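Décembre
Par l'assistance joueurs d'Ustero

Drarnon – erreur 109 au chargement d'une campagne solo après la mise à jour
Ticket résolu, journal laissé en ligne avec l'accord du joueur

Bonjour à toutes et à tous, et merci d'avance à celles et ceux qui auront le courage de lire jusqu'en bas. Nous publions de temps en temps un ticket complet quand il a demandé un peu de gymnastique, et celui-ci en a demandé beaucoup. Les échanges ont été légèrement raccourcis (le joueur et nous avons la même tendance à digresser, surtout quand il est question du chapitre des mines de sel), mais toutes les manipulations y sont, y compris celles qui n'ont servi à rien.

Message du joueur, reçu à 19 h 40

Bonsoir l'équipe. Je joue à Drarnon sur PC depuis la sortie, j'ai 330 heures sur la même campagne et je n'ai jamais eu le moindre souci, à part une mule coincée dans une porte au chapitre deux, que vous aviez d'ailleurs corrigée très vite, merci encore. Ce soir j'ai accepté la mise à jour proposée par Prerance, j'ai relancé le jeu, j'ai choisi « Continuer » et j'ai eu droit au message suivant : « Erreur 109 – la partie n'a pas pu être ouverte ». Le menu principal s'affiche, la musique aussi, le multijoueur fonctionne (j'ai fait deux escarmouches pour vérifier, et une troisième pour le plaisir). Il n'y a que ma campagne qui refuse. Ma sauvegarde est dans la ville de Durán, juste avant l'assaut des remparts. J'ai déjà redémarré l'ordinateur deux fois. Je n'ai touché à rien d'autre, j'ai trop peur de faire une bêtise.

Réponse de l'assistance, 20 h 15

Bonsoir et merci pour ce message très clair, qui nous fait gagner un temps précieux ! Vous avez très bien fait de ne toucher à rien. L'erreur 109 signifie que le jeu a trouvé une sauvegarde, qu'il a commencé à la lire et qu'il s'est arrêté en route. Dans bien des cas la partie est intacte et c'est autre chose qui coince autour, donc respirez, on va regarder cela tranquillement.

Avant toute manipulation, pourriez-vous fermer Drarnon, puis fermer Prerance complètement (clic droit sur l'icône près de l'horloge, « Quitter »), et copier le dossier « Campagnes » quelque part sur votre bureau ? Il se trouve dans Documents, puis Ustero, puis Drarnon. Une vraie copie, s'il vous plaît, pas un raccourci. Nous travaillerons ensuite sur l'original et la copie restera au chaud.

Message du joueur, 20 h 32

C'est fait. Le dossier pèse 131 Mo, je vous le dis au cas où. Il y a dedans un fichier « duran_05 » et un autre « duran_05_tmp ». Je ne me souviens pas d'avoir vu le deuxième auparavant, mais pour être tout à fait franc je n'étais jamais allé regarder dans ce dossier.
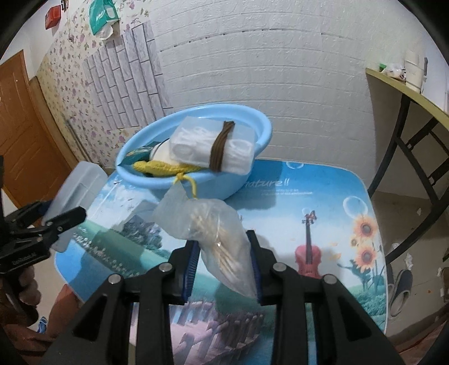

Essai 1 : vérification des fichiers du jeu

Nous commençons toujours par là, même quand nous avons déjà une petite idée derrière la tête. Dans Prerance, ouvrez la fiche de Drarnon, cliquez sur la roue dentée, puis sur « Vérifier l'installation ». Laissez aller jusqu'au bout sans lancer de partie, la barre peut rester longtemps immobile vers la fin et cela n'a rien d'inquiétant.

Résultat chez le joueur : 4 000 fichiers contrôlés, un seul remplacé (une texture de bannière, sans rapport avec notre affaire). Erreur 109 au lancement, toujours au même endroit.

Essai 2 : lancement hors ligne

Nous avons ensuite demandé au joueur de passer Prerance en mode hors ligne et de relancer la campagne. L'idée était de mettre la synchronisation de côté : si le fichier local est bon et que la version en ligne vient se placer par-dessus à chaque démarrage, on le voit assez vite de cette façon.

Résultat : l'erreur 109 apparaît encore, mais plus tard. L'écran de chargement va jusqu'à l'illustration des remparts avant de s'arrêter. Le joueur nous écrit à ce moment-là : « J'ai cru que c'était bon, j'avais déjà mis mon casque. » Nous aussi, nous y avons cru un instant. C'était tout de même une bonne nouvelle, car le jeu lisait une plus grande partie du fichier.

Essai 3 : désactivation des modifications

Question que nous aurions dû poser plus tôt, et là-dessus nous faisons amende honorable : utilisez-vous des mods ? Réponse du joueur : « Non. Enfin si, un tout petit, qui change la couleur des capes. » Nous n'avons rien du tout contre les capes (il y en a de superbes dans la galerie de la communauté, allez voir si vous avez cinq minutes), mais le dossier « Extensions » est lu au même moment que la sauvegarde. Nous lui avons donc proposé de le renommer en « Extensions_off ».

Résultat : aucune différence. Les capes sont innocentes. Le joueur a remis son mod en place dans la foulée et il a eu bien raison.

Essai 4 : lecture du journal

À 21 h 10, nous avons demandé le fichier « dernier_lancement.log », qui se range dans le même dossier que les campagnes. Pour l'envoyer, il suffit de le glisser dans la fenêtre du ticket. Si vous êtes dans le même cas, relisez-le avant de nous l'envoyer : il contient le nom de votre session, et vous pouvez tout à fait l'effacer, cela ne nous gêne en rien.

Voici les lignes qui nous ont intéressés :

campagne : ouverture duran_05
campagne : fichier temporaire présent, reprise demandée
campagne : reprise impossible, version différente
erreur 109

Tout est là, et nous aurions pu nous épargner les capes. Quand Drarnon enregistre une partie, il écrit d'abord un fichier temporaire, puis il le substitue à l'ancien. Si le jeu est fermé pendant l'opération, le fichier temporaire reste dans le dossier et le lancement suivant essaie de reprendre là où il en était. D'ordinaire cela se passe sans que personne s'en aperçoive. Seulement, entre la fermeture et le lancement suivant, le joueur avait installé la mise à jour, et la nouvelle version refusait de reprendre un enregistrement commencé avec l'ancienne.

Nous lui avons demandé s'il avait quitté le jeu un peu brusquement la veille. Il nous a répondu qu'il avait fermé la fenêtre pendant que la petite plume tournait encore en haut à droite, le dîner étant servi. Nous comprenons très bien, nous avons tous fait pareil. 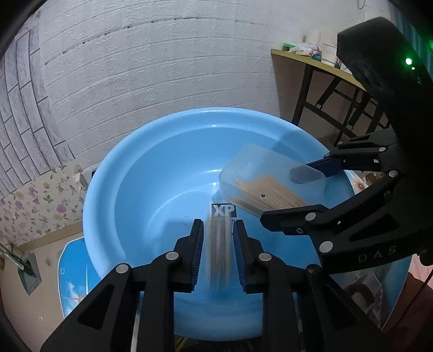
Essai 5 : mise à l'écart du fichier temporaire

Voici la manipulation qui a fonctionné, dans l'ordre où nous l'avons donnée au joueur. Ne la faites que si votre journal contient bien la ligne « reprise impossible, version différente ». Pour les autres cas d'erreur 109, ouvrez un ticket, nous regarderons ensemble.

1. Fermez Drarnon et quittez Prerance entièrement.
2. Vérifiez que vous avez une copie du dossier « Campagnes » ailleurs sur votre disque.
3. Dans le dossier d'origine, déplacez sur le bureau le fichier dont le nom se termine par « _tmp ». Ne le supprimez pas encore.
4. Rouvrez Prerance en mode hors ligne et lancez le jeu.
5. Passez par « Charger une partie » et choisissez la sauvegarde à la main. Le bouton « Continuer » garde en mémoire la tentative précédente et peut afficher l'erreur une dernière fois.
6. Une fois dans la partie, enregistrez dans un nouvel emplacement et attendez que la plume disparaisse.
7. Quittez par le menu, repassez en ligne, et si Prerance demande quelle version conserver, choisissez « Cet ordinateur ».

Message du joueur, 21 h 48

Je suis à Durán !!! Je suis devant la porte nord, ma troupe est là, tout mon équipement aussi. J'ai perdu la conversation avec le forgeron et l'achat de deux échelles, autant dire rien du tout. Merci mille fois, vous ne pouvez pas savoir le soulagement. Petite question quand même : est-ce que je peux jeter le fichier temporaire maintenant, et est-ce que cela risque de recommencer à la prochaine mise à jour ?

Réponse de l'assistance, 21 h 55

Quelle joie de lire cela ! Pour le fichier temporaire, gardez-le encore quelques sessions, il ne mange pas de pain. Quand vous aurez franchi les remparts et enregistré deux ou trois fois sans accroc, vous pourrez le mettre à la corbeille, avec la copie du dossier si vous manquez de place.

Quant à la suite, l'incident peut se reproduire si le jeu est de nouveau fermé pendant un enregistrement juste avant une mise à jour. Nous avons transmis votre journal à l'équipe qui s'occupe de la campagne, en demandant deux choses : que le jeu ouvre la sauvegarde précédente lorsque la reprise échoue, et que le message soit un peu plus bavard que « Erreur 109 ». Nous n'avons pas de date à vous promettre. En attendant, laissez tourner la plume, même si le dîner refroidit.

Et un conseil qui ne relève pas vraiment de l'assistance : retournez voir le forgeron avant l'assaut – prenez trois échelles.

État du ticket : résolu
Produit : Drarnon, version PC, lancé par Prerance
Suivi : transmis à l'équipe campagne, en attente

Contacter l'assistance | © Ustero, tous droits réservés | Haut de page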